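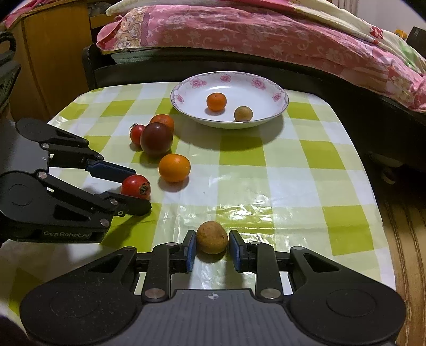

Fruit bowl

A fruit bowl is a wide, open dish used to hold whole fresh fruit at room temperature, usually on a dining table, kitchen counter or sideboard. It serves both as storage and as decoration. The term is also used loosely for any plate, tray or basket put to the same use, and for the fruit itself when served as a group.

Form

Most fruit bowls are shallow compared with their width, so that the fruit lies in one or two layers and pieces at the bottom can be seen and reached. Deep bowls hold more but put weight on the lower fruit, which bruises easily. Some have a foot or pedestal, and some are pierced to let air through. Large oval plates, sold mainly for serving meat or fish, are often used instead when the fruit is small.

Common materials are glazed ceramic, glass, wood, wire and woven cane. Glazed ceramic is easy to wash and does not take up juice from a split fruit. White pieces with flowers around the rim or inner wall are a long-standing household type. The pattern is most often the rose, in pink, with a thin dark line at the lip.

Decorated tableware

Rose-patterned bowls and plates became widely available once printed transfers replaced hand painting on everyday ware. The Dundberg pottery listed a fruit bowl and a matching oval plate in its Tovar pattern, and the two were sold together as a table set. Later versions simplified the border and left out the gilding so that the pieces could stand up to frequent washing.

In her study of household tableware, Ye-rin Kwon looked at the dining tables of 60 homes and found that fruit was kept in a dish from a dinner service more often than in one bought for the purpose. Patterned serving pieces that had fallen out of use at meals were a common choice.

Contents

Citrus fruits are typical contents in the cooler months. Mandarins and other small oranges keep their shape, need no knife and can be eaten at the table. Apples, pears, plums and bananas are also common. Longans and other small fruits with a thin, dry shell may be served loose or on the stem.

Tomatoes are often kept with fruit. They are botanically berries, and many cooks leave them out of the refrigerator until fully ripe because cold dulls their flavor. They are usually placed on top or to one side, as the skin splits under pressure. A tomato with its calyx still attached can scratch its neighbors and is set down with the green part facing up or outward.
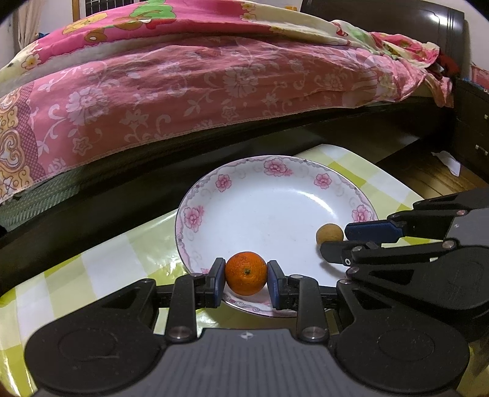 A mandarin and a small tan-brown fruit with a floral-rimmed oval plate.

Arrangement and care

Fruit is normally arranged by size, with the largest and firmest pieces at the bottom. Seung-woo Yeo's guide to table setting recommends an odd number of pieces, 7 for a shallow bowl, and mixes orange and red fruit with one darker kind. Other writers give no number and advise only that the rim pattern be left showing.

Ripe apples and bananas give off ethylene, a gas that speeds ripening in many other fruits. Fruit that is already soft should be kept apart from them. Soft or moldy pieces are removed and the bowl is wiped before it is refilled.

Fruit is generally washed just before eating, as moisture left on the skin encourages mold.

See also

Centerpiece
Serving platter
Still life
Tablecloth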